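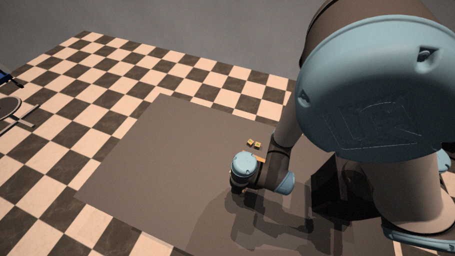
To: Bondarby Library Network, member announcements list
From: Office of Member Services
Subject: Re: Changes to interlibrary loan delivery and the August cutover

Dear colleagues,

Thank you to the branches that have written in response to our notice on the new delivery schedule. Several of the questions overlap, and this office has been asked to answer them on the list so that all branches receive the same information. The message that prompted most of the discussion is quoted here for those who joined the list recently.

On May 2013, the Workumden Branch Library wrote:

> We have read the notice on the new courier routes and have some
> concerns. Our branch is open to the public on fewer days than
> Gamton or Duda, and we do not have a loading door. At present the
> driver leaves the bins inside the side entrance and our staff bring
> them up when the desk is quiet. Under the new schedule the van would
> arrive before we open. Will drivers be given keys? If not, where are
> the bins to be left in bad weather?
>
> We would also like to know whether the loan period will begin when
> an item leaves the lending branch or when it is checked in at ours.
> Patrons have complained for a long time that they lose reading days
> to the van.
>
> Finally, the notice mentions a limit on requests. Is this per patron
> or per branch?

Our replies follow, in the order the questions were raised.

Keys and early arrivals. Drivers will not be issued keys to any member building. The insurance held by the Network does not cover unattended entry, and the courier firm has asked that its staff not be placed in that position. Workumden will be moved to the end of the northern route, after Duda, and should expect delivery during public hours. Any other branch without a staffed entrance in the early morning should notify this office in writing before the end of the month so that the route sheets can be corrected. 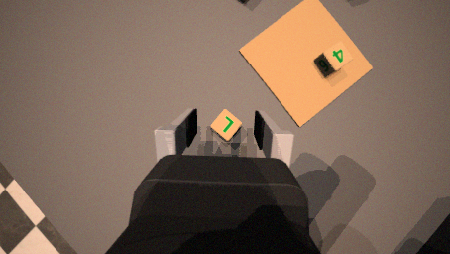 Loan periods. The loan period will begin when the item is checked in at the borrowing branch. This is a change from current practice. It requires that bins be opened and scanned on the day they are received — items left in a closed bin will show as in transit, and the patron will not be notified. Branches that cannot scan on the day of delivery should tell the lending branch directly.

Limits. The limit applies to each patron and is set at 4 open requests at one time. Requests already in the system at the cutover will be honored even where a patron is over the limit. Last year the Network moved 1267 items between branches, and 561 of those went back to the lending branch without being picked up. The limit is intended to bring the second figure down. It does not apply to book club sets, which will continue to be booked through the Gamton branch on the usual form.

Labels. The old green routing slips may be used until supplies run out. The new slips have a larger space for the branch code, and more than 2000 have been printed for the first mailing. Please do not write the patron's full name on either version. The last part of the card number is enough, and we have received complaints on this point.

Damaged items. The procedure has not changed. The receiving branch notes the damage on the slip, places the item in a bag, and returns it to the owning branch on the next van. Charges are decided by the owning branch alone.

The cutover will take place in August. A revised route sheet will be sent to this list once the corrections have been received. Branches that share a bin with a school library should forward this message to the school, as school staff are not subscribed here.

Replies to this message go to the whole list. Questions concerning a single patron's account should be sent to Member Services and should not be posted.

Office of Member Services
Bondarby Library Network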